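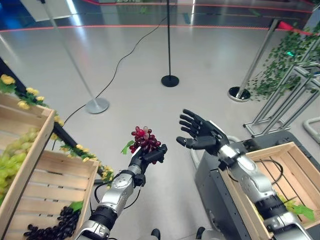 Page 20

Grapes: How a Bunch Holds Together

A grape is a berry. It grows on a woody climbing plant called a vine, and it grows with many others in a group called a bunch or cluster. The bunch has one main stem. Smaller branches grow from it, and each of these ends in short, thin stalks. Every stalk holds one grape.

A grape is mostly water, held in by a thin skin. The skin has a pale, dusty coating called bloom. Bloom is a natural wax that slows down drying. It rubs off when grapes are touched, so pickers handle the berries as little as possible.
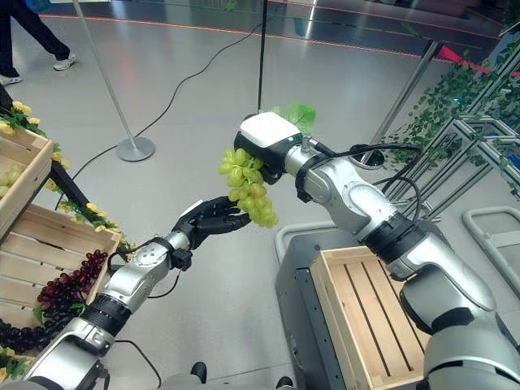 The main stem is the strongest part of a bunch. Pickers at the Gandlow vineyard cut it with small clippers and carry the bunch by what is left of the stem. Held by its upper stem, a bunch of green grapes hangs down and narrows toward the bottom. Many bunches have this shape – the side branches near the top are longer and hold more berries.

Next comes packing. Rutilio Cortés runs the packing shed at Gandlow, where work starts at six in the morning. He lays bunches in slatted crates. The gaps let air move between the grapes, which helps keep mold away. Last season the shed filled 302 crates of green grapes and 268 of red. Cortés allows no more than two layers in a crate, and each bunch goes in stem up.
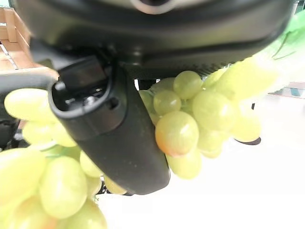
A third layer would press on the berries at the bottom and split their skins. Juice from one split grape can spoil its neighbors.

Words to know
Bloom: the waxy coating on a grape's skin
Cluster: another word for bunch
Slat: a thin, narrow strip of wood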